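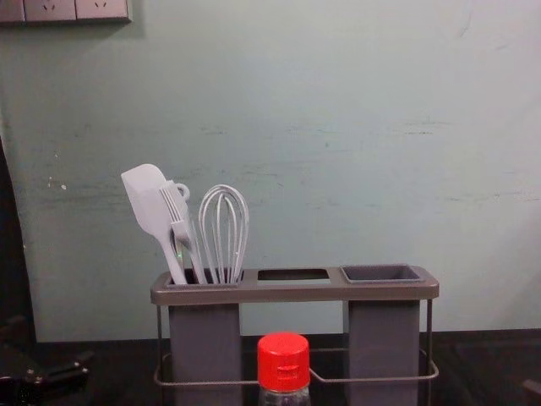 The worst thing in my kitchen was a jug. Enamel, chipped, holding nineteen or so things with handles, and every time I wanted the spatula I got the whisk, the other whisk, a skewer and something with a spring in it I have never identified. A jug is how most of us keep our utensils. It's how my mother kept hers. It doesn't work.

So, July, too hot to cook properly, I gave myself 11 days to sort out the bit of worktop by the wall. Not the whole kitchen. Just the bit by the wall, under the sockets, where the jug lived.

Day one, emptied the jug. Washed everything. Some of it needed washing twice, which tells you how long it had been at the bottom. Put it all out on a tea towel and had a look. Three wooden spoons, one split. Two ladles. A potato masher, fine. A pasta fork bought for a flat I left years ago. Tongs that don't spring and tongs that do. Fish slice with a melted corner.

The rule I set: if I hadn't used it since Easter it went in a box under the stairs, and if I didn't go to the box by the end it went to the charity shop. I went to the box once. For the masher.

What stayed on the counter was very little, and I'll admit I was pleased with myself. The white silicone spatula with the wide head, the one I use for everything. Eggs, porridge, getting the last of the batter out. A couple of other white ones to keep it company. They stand in the left side of the holder now and the right hand cup has nothing in it at all, nor has the slot in the middle.

I keep wanting to fill them. Don't. Or, I'm trying not to.

The holder, then

I looked at far too many. If you have never searched for a utensil holder I can report that there are hundreds and most are a jug. Stillach do a heavy stoneware one, handsome, weighs about as much as a small dog and is still a jug. Jesik do a rail that screws to the wall with hooks along it. I got as far as holding a pencil to the plaster. Then I remembered what my plaster is like, and that a rail means everything is on show and everything needs a hole in the end of its handle. The masher hasn't got one.

Went for a divided sort in the end. Grey plastic tray across the top, split into three openings, with two tall containers hanging down underneath and a thin dark wire frame to hold it all up. Nothing to fix to the wall. It stands on the worktop and the wire loops round the base.

The point of the tall containers is that handles go right down and stay put. The point of the division is that you can't just chuck things in. You have to pick a side. Sounds silly but it's the picking that keeps the thing tidy, at least so far. A friend has a similar one and has put knives in the slot in the middle. I wouldn't, with mine, I haven't got the depth worked out and I like my fingers.

Grey was a compromise. I wanted white, to go with the spatulas. But white by a hob goes yellow, I've had white before, and grey on a dark worktop you stop seeing after a day or two. That's all I want from it really.

Where it stands

Against the wall, near the sockets, and this is the part I'd change if I had any more worktop to change it to. The kettle wants to be near the sockets. The toaster wants to be near the sockets. Everything in a small kitchen wants to be in the same place and I have 90 centimetres of it to give out.

I tried the holder by the sink. Too splashy. Tried it on the windowsill, where it blocked the light and looked like a row of people waiting for a bus. Tried it in the cupboard for a whole weekend, and by Sunday night the spatula was living on the draining board because opening a door with eggy hands is one step too many. So back by the wall it went. Within reach of the hob without being over it.

Which brings me to the wall.

The wall is mint green. I did choose it, nobody made me. Fallahi used to sell a shade called Garden Pea Milk and I fell for the name and painted the kitchen in one weekend, badly, over whatever was there before. It's a lovely colour at breakfast. It's also matt, in a kitchen, behind a place where things with handles are pulled in and out all day long.

You can see the result. Grey scuffs going sideways, right at the height where the utensil tips come. A few little white chips over to the left. I'd blamed the paint, then the plaster, then visitors. I now think a good deal of it was the jug. You couldn't get anything out of that jug without a wrestle and the wrestling went into the wall.

I've been at the scuffs with a damp cloth and washing up liquid, gently. Some fade. The rest have settled in. Bicarb took the colour off in one spot behind the fridge, where thankfully I'd had the sense to test it, so no bicarb. The proper answer is a coat of something wipeable, and Kalline will mix to match if you bring in a flake of the old paint. I have flakes. I've got the flakes in an envelope. It's the doing it.

Or a splashback. Had a quote, put the quote in a drawer.

If you're going to try it

Do one stretch of worktop and leave the rest in a state. Start on a Friday evening when you're not cooking anyway. Take the lot out, wash it, and be hard on duplicates, you only have two hands. Measure your longest handle before you buy anything, I didnt and got lucky. Pull the holder forward a little from the wall, a finger's width will do, so the tips aren't rubbing every time. And leave some of it empty. The empty bits will bother you for a week.

The jug's on the back step with mint in it. Looks much better there. The box has gone to the shop, minus the masher, minus also the second ladle, which I went back for on the way to the car and which is in a drawer where I'm not counting it.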